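Amura Large Plush, White with Brown Patches
by Caletti Soft Toys

Item 850
In stock, leaves our warehouse the next working day

We have been making soft toys for a good many years now, and the Amura is the one that people write to us about most. She started out as a winter special, something big and fluffy to lean on while the evenings were long, and we fully meant to retire her in May. Then the letters came in (and a few phone calls, one of them quite stern!), so she stayed, and she has been part of the regular Caletti line ever since.

What you get is a large, generously filled plush with fluffy white fur and rich brown patches. The fur is a Jurkance long-pile, which we chose after trying more samples than we like to admit. It has a bit of a curl to it and doesn't go flat the minute somebody sits on it. The patches are sewn in as separate pieces, and because they're cut by hand they do wander a little from one toy to the next. If you order two for twins, please expect cousins.

The filling is Guillot hollow fiber, 1000 grams of it, packed firmly through the body and a touch softer toward the ends so there's somewhere comfortable to put your head. We get asked whether it can be topped up, and yes, it can. There's a short hand-sewn seam on the underside that opens with small scissors and closes again with ordinary thread. We also sell the fiber in 260 gram bags if you'd like one on hand.

Cleaning and care
Most spills come off with a damp cloth and a drop of mild soap. For anything more serious, wash by hand in cool water, press the water out between towels — please don't wring — and let the toy dry flat somewhere airy. It takes a good two days to dry all the way through, so maybe don't start on the night before a sleepover. Once dry, go over the fur with a wide-toothed comb or a soft pet brush, always in the direction it wants to lie. Keep away from tumble dryers and radiators.
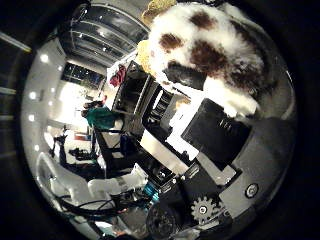

New toys come out of the shipping bag looking somewhat squashed, and the fur will have creases where it was folded. Give it a good shake, knead the filling through with both hands, and leave it out overnight before you judge it. By morning it will have filled out nicely, and the brush takes care of the rest.

Shipping and returns
We send the Amura in a recyclable outer box, and gift wrap can be added at checkout. Returns are welcome within 30 days if the tag is still on. Schools, waiting rooms and libraries ordering several at once should drop us a line first, as we can usually do something about the price.

Also available: replacement fiber (260 g), soft brush, cotton storage bag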